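Bottled Tea Comes to the Rustent Tasting Table

Mar 16, 2018

If you've walked past Rustent on Hendorholm lately and wondered why everyone at the big front table seems to have a drink in hand, I have your answer. The shop has started a tea corner, and I spent most of my lunch hour in it (and then a little more of my lunch hour than my boss would like).

Rustent has always sold loose leaf, of course, but bottled tea is new for them. They're starting with 8 kinds, all unsweetened or close to it, and you can try any of them before you buy. I went straight for the pale ones, which are my favorite in warm weather, and came home with three. One is so light and grassy I could drink it all day long!

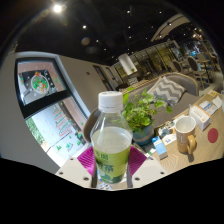 What I like best is that it feels like sitting in somebody's kitchen. You pull up a chair, you read the backs of things, you ask what goes with what. The front table seats a handful of people if they're friendly, and on my visit they were very friendly. A woman next to me talked me into the roasted barley, and I talked her out of a jasmine I thought tasted like hand soap. Sorry, jasmine fans.

If you'd rather have something hot, the Zesum teapots are still on the back shelf and the staff will brew you a cup. Regulars can also sign up for the new tea card, which costs $52 and gets you a bottle a week through the end of June. I did the math on a napkin and decided it was worth it for me, though I drink a silly amount of tea.

There are only 104 cards, and 40 of them were already gone when I signed up, so don't wait too long if you want one. You can get yours at the register or next door at Lo, the little stationery place that shares the back hallway.

Tastings run every afternoon until closing, no sign-up needed. Bring your own cup if you have one you like, and go easy on the rice crackers, they're supposed to last the week.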